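How a Tape Measure Works
A page for young readers, by Verna Pettigrew

A tape measure is a ruler that rolls up. It can be longer than a table and still fit in your hand.

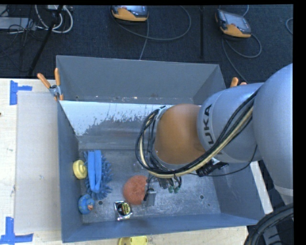
Most tape measures have three main parts: a case, a tape and a spring. The case is the outside shell. Some cases are shiny and some are dull. Many have a label on the side that tells you how long the tape is.

The tape is the part you measure with. In the kind used for building, it is a thin strip of steel. Take a close look at one and you will see that it is not flat. It curves a little, like a very shallow gutter. The curve makes the strip stiff, so you can hold it straight out in the air. If you pull it out too far, it gets heavy and folds in the middle.

The spring is hidden inside the case. It is a long band of metal wound up in a coil. When you pull the tape out, you wind the spring tighter. When you let go, the spring unwinds and pulls the tape back in. Many tape measures have a lock, which is a small button or switch that holds the tape still while you read it.

What is the hook for?

At the end of the tape there is a little metal hook. You can catch it on the edge of a board and walk backward with the case. On many tapes the hook is a bit loose, and people think it is broken. It is meant to move. It slides by the same amount as its own thickness. That way the answer comes out right when you hook it over an edge, and also when you push it up against a wall.

Soft tapes

A tape for sewing has no steel in it. It is made of cloth or soft plastic, so it can bend around things. Use a soft tape if you want to measure around your head or around a ball. A steel tape is better for straight things like shelves and doors.

Try it

You need a tape measure, a pencil and some paper. Ask a grown-up to help if your tape has a strong spring – the edge can scratch your fingers when it goes back in.

1. Pick 4 things to measure. Toys are fine. A rubber duck is harder than a book, so try one of each.
2. Guess how long each one is and write down your guess.
3. Put the end of the tape at one end of the thing and read the number at the other end.
4. Write the number next to your guess. Add the unit, such as inches or centimeters. A pencil that is 14 centimeters long is much shorter than one that is 14 inches long!

For a round thing, wrap a piece of string around the widest part. Pinch the string where it meets, then lay it flat along the tape.

New words

Coil: something wound around and around in rings.
Unit: the size of the steps you are counting, such as an inch.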